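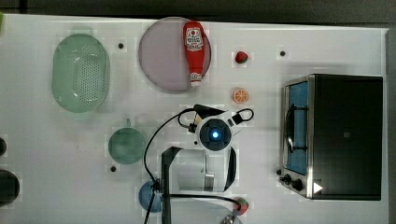

Skirnier bench kit: what to budget for

Nov 22, 2022, by Nest Prydderch

I get asked about the cost of a Skirnier a lot, so I've put it all on one page! The arm is the big bit, obviously, but please leave money for spares (cables especially) and for a table you don't mind drilling. I'd put by some 200 pounds for play food, cups and bowls, and buy 2 of anything squashy.
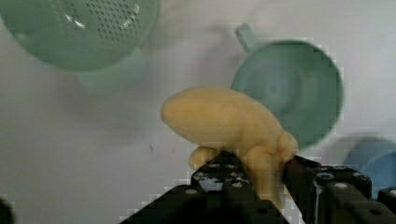
Soft yellow toy held between the two fingers.

Fingers are sold in pairs and I keep a spare set in the drawer. Delivery from our Cluvadville shop takes 6 weeks at the moment, 7 if you want the Horent stand with it, so do order before your budget closes.

Recent items
Horent stand, tall
Pan wrist mount
Skirnier finger pair
Cable clips, mixed bag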